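Ich hab's getan und mir eine Massivholzplatte fürs Arbeitszimmer bestellt, das Modell Harnurano mit Hochglanzlack, und nach 3 Monaten mit Kaffee, Katze und zwei halbwüchsigen Kindern traue ich mir jetzt ein Urteil zu. Vorher hatte ich die Plerketti, so eine matte geölte Platte, die jeden Wasserrand beleidigt aufgesogen hat. Das wollte ich nicht noch mal! Rötlich sollte das neue Holz sein, mit kräftiger Maserung und richtig viel Glanz.

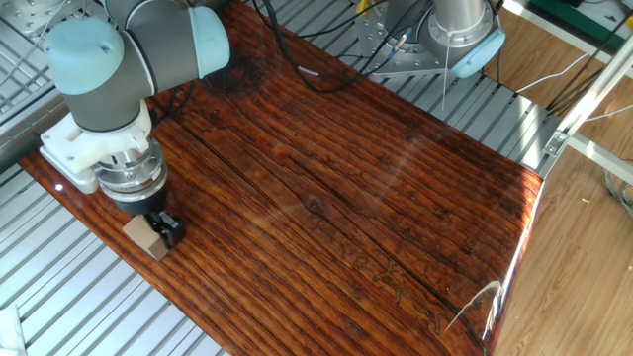 Bestellt habe ich bei Pradomel, geliefert wurde nach etwa 11 Tagen, und zwar bis vor die Haustür. Bis in den zweiten Stock durfte ich dann selber schleppen, zum Glück war Remigiusz gerade da (danke nochmal, dein Rücken tut mir leid). Die Kanten waren ordentlich mit Schaumstoff geschützt, die Fläche hatte keinen Kratzer. Was mich geärgert hat: Die Schrauben fürs Gestell lagen nicht bei, und in der Anleitung steht dazu genau nichts. Also abends um sieben noch in den Baumarkt.

Zum Lack: Der ist herrlich glatt, Rotwein und Filzstift gehen mit einem feuchten Lappen weg. Dafür sieht man jeden Fingerabdruck, und wenn nachmittags die Sonne reinkommt, blendet es am Schreibtisch schon ordentlich. Ich schiebe dann einfach die große Filzunterlage hin und gut ist.

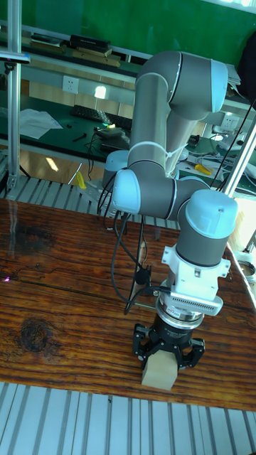 Pflege und Alltag

Der Hersteller will, dass man nur sein eigenes Pflegemittel nimmt. Ich nehme lauwarmes Wasser mit einem Tropfen Spülmittel und wische trocken nach, bisher ohne Schlieren. Heiße Tassen kommen bei mir immer auf einen Untersetzer, da bin ich feige. Eine kleine Macke hat die Platte inzwischen, mir ist der Locher runtergefallen.
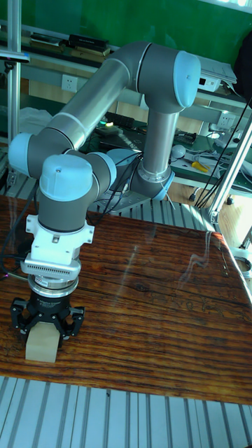 Yulan hat dieselbe Platte als Esstisch und schimpft über die Krümel, die man darauf so gut sieht, kaufen würde sie sie trotzdem wieder. Ich auch, nur beim nächsten Mal gleich mit Gestell. Einen Stern Abzug gibt's für die fehlenden Schrauben, die Mail an den Kundenservice ist bis heute unbeantwortet.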